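**Savby Community Meals: progress report to the Kevden Fund, January 2022**

The grant has now been running since November. We have spent 2000 of the 4000 awarded, all of it on food, rent for the kitchen and the second-hand fridge agreed in the application. Receipts are attached separately.

We served 155 hot lunches in the period. Take-up was slow at first and picked up once the surgery agreed to hand out our leaflet. Most people eat with us, but 13 households on the Holovko estate have their meals delivered as they can't manage the hill. 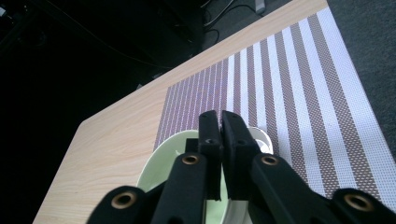

Soup and stews are still the cheapest thing to make and the most asked for. We tried a fish pie twice and dropped it on cost. Harnix, our vegetable supplier, has put up its prices for onions and carrots, and we have moved part of the order to the Savby market.

One item is behind. The food hygiene refresher was cancelled by the trainer and has been rebooked for the spring. Existing certificates are still valid until then.

## Next period

- Add a second delivery round if we can find a driver
- Replace the large stockpot, which leaks at the handle
- Ask diners about a later start, as the bus now gets in at ten past twelve

We would like to move the unspent training money into the food budget and need your agreement in writing before we do so.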